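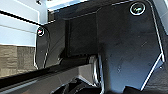
Round screw head in a glossy black plate, with dust and light scuffs lower down.

Print this page | E-mail this page

Clarkport Roller Rink: opening checklist with comments
Walked by: Remedios Estrella
Day: Tuesday, before the 4 p.m. session

1. Main floor swept and dust-mopped
OK. The new finish is a joy! Ran my hand along the whole Zunddale Street side and found no splinters.

2. Floor seams and screw heads
OK except by the snack bar, where 2 heads are standing proud. Coned off. Archie, please sink these before the kids arrive.

3. Rail and gates
OK. Both gates latch on the first push now, which makes me very happy.

4. Rental skates
Checked toe stops, axle nuts and laces on the whole Samonte rack. Pair 846 has a cracked toe stop and is tagged out. The wheels on the small sizes roll beautifully after the cleaning (great work, Saturday crew).

5. Helmets and pads
OK. Straps good. Wrist guards are low in child medium, so send people to the desk early.

6. Exits and lights
East exit sign flickers. Everything else is bright and clear, and the mats lie flat.

7. First aid kit
Cold packs down to the last one. Order placed with Allirer.

8. Sound and disco ball
OK! Safety cable tight, motor quiet. Meter on the lighting panel reads 1,354.

Follow-up, Archie Mackay: Item 2 done, heads sunk and filled, cone stays until the filler sets. Item 6 needs a new tube. Pair 846 is on my bench.

Print | E-mail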